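3. Mesure de l'isolation aux bruits d'impact

3.1 Objet de la campagne

La deuxième partie du projet porte sur la transmission des bruits de pas entre le premier étage et le rez-de-chaussée de la résidence Carkholm. Le bâtiment est constitué de planchers en dalle pleine, sans chape flottante. Les locataires signalent une gêne surtout en soirée, après 21 h. Nous avons cherché à établir si le remplacement du revêtement de sol suffit à ramener le niveau transmis sous la valeur cible fixée avec notre encadrant, ou s'il faut prévoir une sous-couche résiliente.

3.2 Protocole

La machine à chocs a été placée successivement en 4 positions dans le local d'émission, orientée à 45° par rapport aux murs porteurs. Le niveau de pression a été relevé dans le local de réception par bandes de tiers d'octave, de 100 Hz à 3150 Hz. La durée de réverbération a été mesurée séparément, portes et volets fermés. Les relevés ont été effectués en octobre par Remzi Ağca ; le dépouillement est de Duván Bedoya.

Trois configurations ont été comparées : dalle nue, moquette aiguilletée collée en plein, moquette touffetée posée sur sous-couche Tola. La masse de la moquette touffetée est de 1540 g/m² d'après la fiche du fournisseur. Nous ne l'avons pas vérifiée par pesée.

3.3 Résultats

Sur dalle nue, le spectre est presque plat jusqu'à 2000 Hz, comportement attendu pour un plancher lourd excité par un impact dur. La moquette collée modifie peu les bandes inférieures à 250 Hz. L'atténuation croît ensuite régulièrement avec la fréquence. La sous-couche déplace le début de cette pente vers le bas du spectre — l'écart reste toutefois faible à 100 Hz, où la dispersion entre positions est la plus forte.

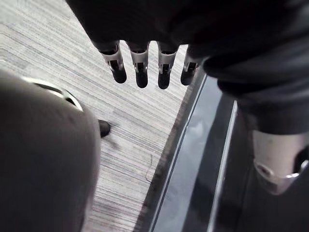 La dispersion en basse fréquence s'explique par le faible nombre de modes propres du local de réception, dont le volume est réduit. Une position de microphone proche d'un angle surestime le niveau moyen ; elle a été conservée dans le calcul par souci d'homogénéité entre les trois configurations.

3.4 Limites

Le vieillissement du revêtement n'a pas été pris en compte. Le tassement des fibres dans les zones de passage réduit l'épaisseur utile et donc l'amélioration — l'ordre de grandeur de cette perte reste à déterminer. Les transmissions latérales par les cloisons n'ont pas été séparées de la transmission directe. Le calcul de l'indice pondéré figure en annexe B, avec les valeurs par bande et par position.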